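Clamden site, September. Morning entry.

Collection resumed at 8:15 under the revised instructions from Kauppinen. The task set for this period is cable handling with the hand-held gripper on the white table. Operators are to approach slowly, close on the cable once, and return it to the table before the next example begins. The target for the set is 365 accepted examples.
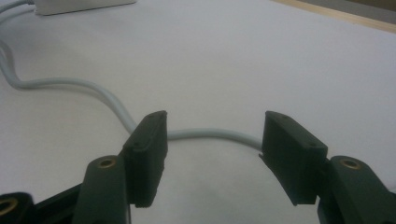 Pale cable on a pale surface remains the harder condition, and the Varnard group has asked that it be kept in the set. Halvard Tangen reviewed the first 200 examples before noon. He rejected 13, most of them for starting the recording after the hand was already moving. The operators concerned have been informed and will repeat them.

The count stood at 331 accepted when the files were copied to Grera at 4:40. The remaining examples are assigned to the next shift. A request for a second cable, darker in color, has been sent to stores and is awaiting approval.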